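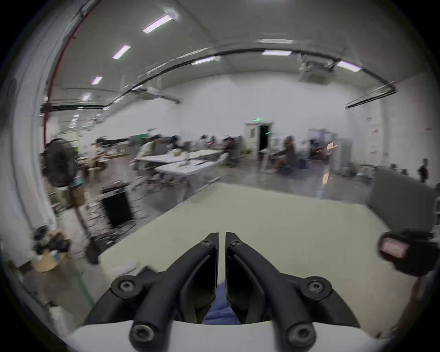

From: Lorena Arancibia
To: housekeeping list
Date: 2018-08-16
Subject: Re: T-shirts that come out of the dryer in a knot

Yara Sayegh wrote:
> Does anybody have a decent system for T-shirts? Mine come out half
> inside out and twisted up, and by the time I've sorted one I've lost
> the will to fold the rest. I've got up to 13 in a load. Also, do you
> fold on the bed or on a table?

Hi Yara, and hi everybody!

Table, every time. I used to fold on the bed when we lived in Abu Hammour and my back has never forgiven me (the mattress sags, you lean over, you know how it goes). A big pale tabletop is my favorite, because you can see where the hem is and whether it's straight.

As for the twisting -- don't start folding until you've stretched the thing out. Get hold of the hem at one end and the neckline at the other and let it hang between the two. Soft cotton crew necks are the worst for this, the sleeves bunch up and hide.

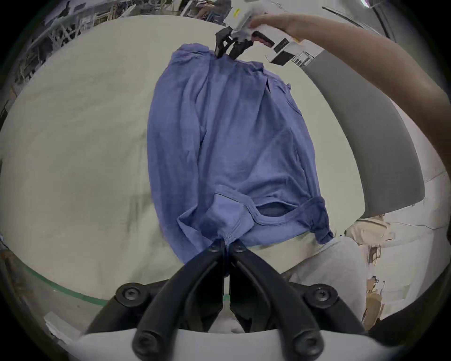 Then look for the neck opening, reach in and pull through whatever is still inside out. Give it one good shake and lay it face down. Nadine Nassar swears by doing the sleeves first, but I do the whole body and then fish the sleeves out after. Try both!

My order, for what it's worth:

1. Dump the load at one end of the table and leave the other end clear.

2. Pull out and untwist all the shirts before you fold any. I do them in batches of 3 if I'm tired.

3. Anything bulky, like cushion covers, goes last. Smooth the wrinkles out with the flat of your hand, working from the middle.
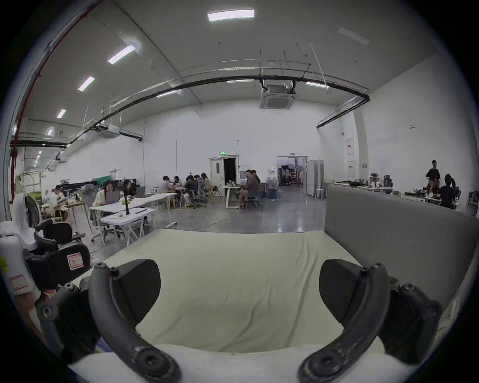

4. Fold sides in, then bottom up, and stack with the fold facing you.

Misaki, didn't you have a way of rolling them for suitcases? Please post it again, I've lost the message.

Lorena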